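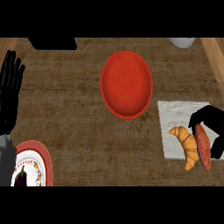 Travdale, March

Figure 1. Red bowl on a brown mat, seen from above (computer rendering).

4. Division of Household Property in Mediated Divorces

4.1 Data

The records come from the Travdale family mediation register, which holds one entry for each divorcing couple that completed at least one joint session. After duplicate entries were removed, 3,502 cases remained. Each entry lists the length of the marriage, the number of dependent children, the form of home ownership, and an itemized schedule of household property. The schedule is filled in separately by each spouse before the first session and merged by the mediator afterward.

Items with a stated value of less than 1,000 dollars were recorded as low-value goods. This class covers kitchenware, linens, small furniture, books, and tools. Vehicles, pension rights, and real estate were excluded from the present analysis and are treated in Section 5.

4.2 Measures

An item was coded as disputed if both spouses claimed it on the initial schedule and neither withdrew the claim before the first session. The dispute rate for a case is the number of disputed items divided by the number of items listed. Time to agreement was measured in weeks from the first session to the signing of the property schedule. Cases still open after 48 weeks were treated as censored.

Sentimental claims were identified with the Boiko checklist, in which a spouse marks whether an item was inherited, received as a wedding gift, or bought during the marriage. The checklist was completed in almost all cases. Where one spouse left it blank, the item was assigned the category given by the other.

4.3 Model

We estimated a proportional hazards model of time to agreement, with the dispute rate for low-value goods as the main predictor. Controls were length of marriage, presence of children, and home ownership. Standard errors were clustered by mediator. Mediators with fewer than 5 cases were pooled into a single group. Estimation was carried out in Zedel, and the results were checked against a second run in Hirnance with the same starting values.

A higher dispute rate for low-value goods was associated with a longer time to agreement. The association was stronger among couples without children and weaker among those who rented their home. Adding the total value of listed property to the model did not change the sign of the main coefficient. Wedding gifts were disputed more often than inherited items, for which the schedule usually showed only one claimant.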